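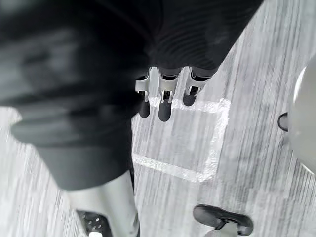
Film and Faith, Unit 12: Reading a Convent Film

June
Mimoza Dervishi

Welcome back! We finally get to Prollow, the convent drama I have been promising you since the first week, and I can't wait to hear what you make of it. Please watch it all the way through once before you read any further (yes, even the slow kitchen sequence, which I adore).

Background
Tülin Sönmez shot the film in an old boarding school outside Plelham with a crew of 12 and almost no lighting budget. Its story starts in 1234, when a young novice named Agnes arrives at the abbey with a letter she can't read. Everybody she meets reads it aloud to her a little differently, and that's the engine of the whole plot! Keep a list of who changes what.

Sound
There is no score until minute 43. Listen for footsteps, bells, spoons, the door to the cellar. When the choir finally comes in, Sönmez holds on the abbess (Hacer Polat, just wonderful) for around 2 minutes without a cut, and her face goes through more than most actors get in a whole feature.

Looking at floors
Sönmez loves a low camera. We see hems, sandals, spilled flour, and very often the floor is all we have to tell us which room we're in: stone for the chapel, boards for the dormitory, packed dirt for the cellar. Try it at home tonight and see how much of a room you can guess from the ground up.
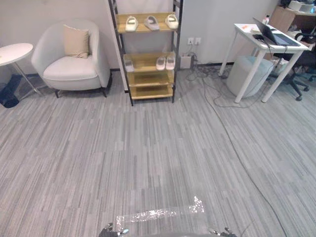 Striped carpet, with a thin dark cable across the right half.

Terms to know
Offscreen space: whatever the story asks us to believe is there beyond the edges of the shot.
Diegetic sound: sound the characters could hear.
Long take: a shot that runs well past the point where we expect a cut.

For discussion
Perihan Bayram's essay in your packet calls the ending "a door left open on purpose." Tarık Erdem thinks it's a cheat. Pick a side and bring one shot to back it up. If you have time, compare the last scene with the harbor scene in Lambrakis from Unit 9.

Written response: one page, typed, handed in at the start of class.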